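Sorting small letter blocks, one tray or many plates?

madhu_j
14 Mar 2018
Hello all. My daughter has a big box of lowercase letter blocks and every evening I am sorting them again. I want to put them on colored plates, vowels on one and consonants on another. Is it a good method or do I make more work for myself?

Urquhart40
I did this for one winter. Plates are too flat, the letters slide when you carry them. Better take a tray with compartments.

flora.mowat
I don't agree with Urquhart40. With compartments the child sees only little holes. On a plate with a raised rim the letters stay well enough, if you walk slowly.

Urquhart40
My son does not walk slowly.

isla_mc
For me vowels and consonants was too early. We began with only three letters, a, b and o, on two plates. The a is alone on the green one, b and o are together on the blue one.

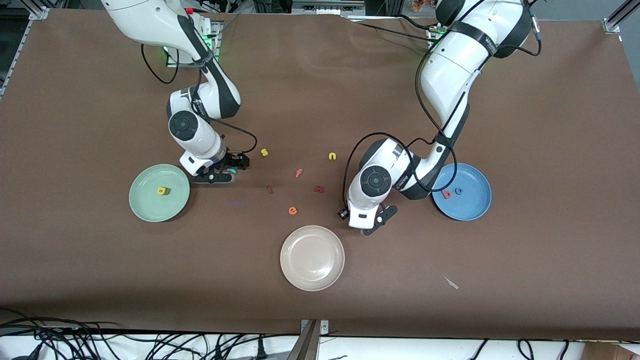
Should b and d be given in the same week? Better to wait with the d until the child is sure of the b, they are too similar when the block is turned around.

madhu_j
Thank you Isla, this I did not think about. I will start with three letters also.

flora.mowat
I would still put the vowels separate from the beginning. But try it and write to us how it goes.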